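Stop Ranking Grippers by Success Rate

Jul 8, 2023

Most gripper comparisons I read end in one table with one column that matters: percent of successful grasps. I think that column does more harm than good, and I say this after producing several of them.

Our last round covered two finger sets on the same pair of arms, a stiff one from Dulalo and a softer one from Hukik. We logged 1082 attempts. By success rate the two sets were close enough that the order flipped when Marta Horobets reran the analysis with a stricter definition of a drop. A ranking that depends on that definition should not decide a purchase.

What separated the sets was pose error at release. A part can be held firmly and still sit several degrees off in the fingers, and a tray with thin walls does not forgive that. The stiff fingers let small parts pivot during closing. The soft ones let them sag during transport. These are different faults with different fixes – one is in the closing speed, the other in the pad – and a success rate adds them together.
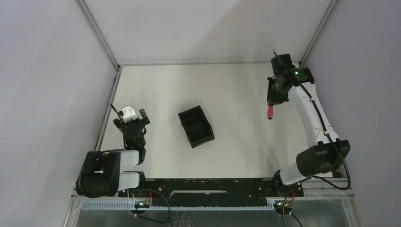
Right arm holding the red part, tray on the table, left arm folded.

Roscoe Obi objects that pose error needs a calibrated camera and a fixed setup, and that small labs have neither. Fair enough. But 311 of our attempts were scored with a printed angle template and a phone, and the sorting of faults came out the same. The cost is time per trial.

I would also drop the habit of swapping parts between trials to look general. Five parts with 20 repeats each say more about a finger than 100 parts gripped once. Publish the release poses, state the closing force, and leave the percentage for the appendix.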